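Trusera bin-picking kit, reviewed after 50 shifts
October 2025

Zusto sent us the Trusera kit on trial, and I was volunteered to live with it. It picks parts out of blue bins so that we don't have to. What we do now is bring it bins.

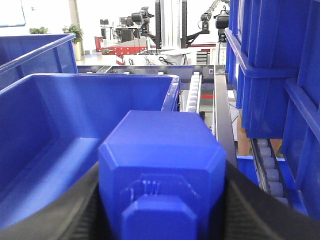

Setup ran to 36 pages and one lost afternoon. After that the arm was steady, if slow, and it has never once asked me to cover a shift. My wrists feel better than they have in years. My step count is a disgrace.

The last part in a bin is where it dithers. It goes down, thinks, comes up, thinks.

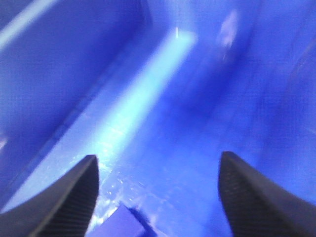
Mine does the same, wrote a reader from the Baran plant, and turning the approach speed down fixed most of it. I tried that. It now dithers gracefully.

The bigger change is on foot. Sorkudura, our safety outfit, has opinions about who walks where, and we all got retrained.
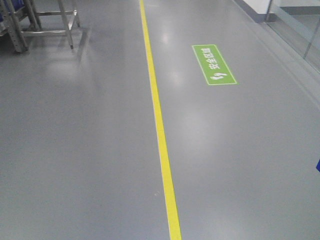
I've stopped cutting corners, mostly. Two of us moved from picking to restocking, same pay, more talking. I miss the radio argument at the old bench.

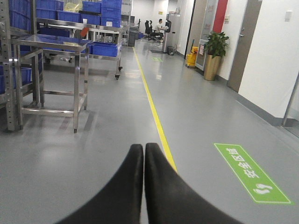

Spare finger pads are 428 a set, which is robbery. Four stars until December, when the trial ends and somebody upstairs has to look at the price.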